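Call for participants: home handling open day at Namell

Ferkis is looking for people to take part in its open day at the Namell building in September. We need 8 adults to work with hand-held grippers in front of visitors, doing ordinary household jobs such as picking up, folding and putting away clothes. No technical background is needed. If you can fold a shirt and talk to strangers while you do it, you can apply.

The work

Participants hold a gripper in each hand and use the triggers to open and close the fingers. Cameras on the grippers record the work, and the recordings are used to train the arms that visitors will see in the main hall. You will be handling real laundry: T-shirts, pants, towels, pillowcases. Each run is one task from start to finish, for instance picking a shirt up off a bed, folding it and placing it on the pile. Then you reset and go again.

Between runs, visitors will ask questions and some will want to try the grippers themselves. You will show them how to hold the handles and where to keep their fingers. Questions about the software, the arms or prices go to Ferkis staff, who will be on the floor all day.

Hours and pay

The open day runs from 10 a.m. to 5 p.m. Participants need to be in the building for 8 hours, starting at 9 a.m., including a one-hour paid lunch break. There are 7 runs per person in the morning and the same in the afternoon, with a rest after each one. The rate is $24 an hour, paid by bank transfer within two weeks. Lunch and parking are covered.

There is one paid training session in the week before, at the Golob workshop behind the main building. It takes three hours and everyone has to attend, including people who have recorded for us before. The table height and the task list have both changed since spring.

Who can apply

You must be 18 or older and allowed to work in the United States. You need to be able to stand for up to 40 minutes at a time and lift a full laundry basket. Left-handed people are welcome and we would like to have at least two. Glasses are fine. Please tell us if you have a wrist or shoulder injury, as the grippers get heavy by the end of a morning.

Wear plain clothes without large logos. Closed shoes are required on the main floor.

Recording and privacy

Your hands and forearms will be in the recordings, and your voice may be. You will be asked to sign a release at the training session. The Vallow room is set aside for anyone who wants a break from visitors, and no recording is done there. Press may be present in the afternoon. Tell us ahead of time if you do not want to be photographed.

How to apply

Send a short email to the Ferkis open day desk with your name, phone number, which hand you write with and any times you can't make for training. A résumé is not necessary. We will call people back in the order we hear from them and close the list when it is full. Last spring's open day brought 2,000 visitors through the building, so please apply only if you are comfortable in a crowd.

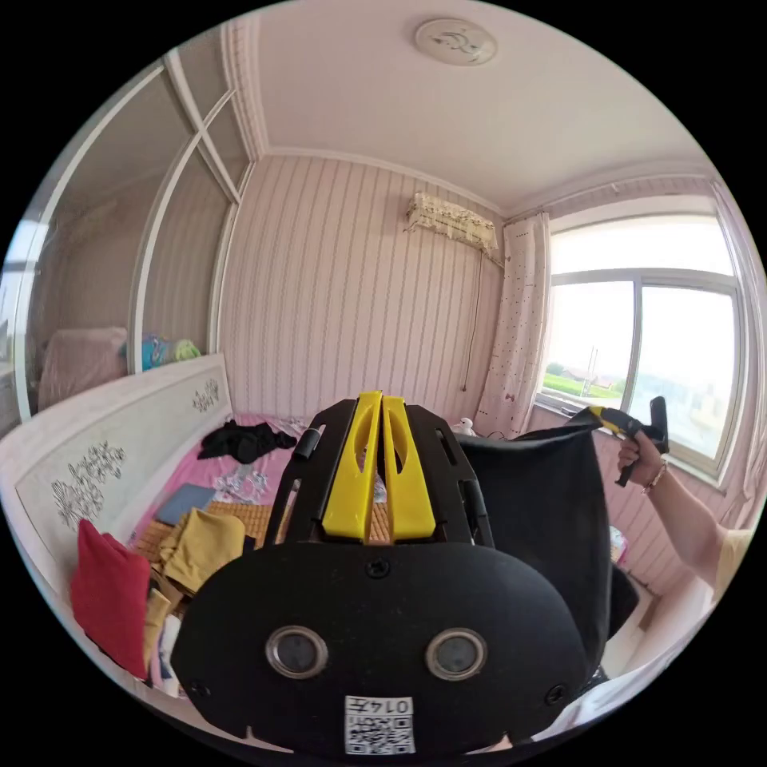 Hand-held grippers in a bedroom, with clothes on the bed.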